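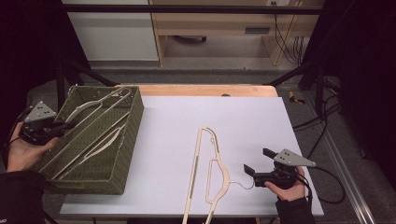 Handed Over

Fiction > Short pieces > Work

The shift ran to 100 cycles. A cycle began with the hangers out on the white board and ended with them in the basket, and then the basket was emptied and the next cycle began. Dilluron paid by the cycle, less rejects.

Before January I had been on returns at the Hakness building, where I hung coats. I could clear a rail in the time it took the kettle to boil. On the board I was slow. The grippers had two fingers each and no feeling in them, and the cables pulled at my wrists when I reached across. The hook was the hard part. If the jaws closed too near the bend, the hanger turned over and the cycle was marked as a reject.

The instruction sheet had a line in bold: move as you would naturally. I did not naturally hold a hanger by the hook. I took it by the shoulder, with the thumb on top, as I had been shown at nineteen. The grippers could not do that, so I learned the other way.

By the third week my rejects were down to four a shift. The supervisor from Pichler printed the figures and pinned them beside the door. Mine was cycle 373 on the list of good ones, used for training new starters. I watched it once. It lasted 45 seconds. The hands were steady and I would not have known them.

In the spring they fitted the first Cedell unit on my old rail at Hakness. I went over on my break to see it. It took a hanger by the hook, just short of the bend -- then stopped, lifted slightly, and went on. The small lift was mine. I did it to clear the cable.

The unit had no cable there to clear.

I told the supervisor, who wrote it down and asked whether it affected throughput. I said it cost half a second. That was within tolerance.

At home that evening I hung up my coat. I took the hanger by the hook.

Comments (3)

packing_bench: We had the same with a taping machine. It kept somebody's habit for years.

Orrell: Would she get paid for 373 being reused? Wanted to know more about that.

tin lid: Read this on my break. Good on the thumb.

More short pieces
Night Count
The Lift Engineer's Lunch
Stock Room, 1954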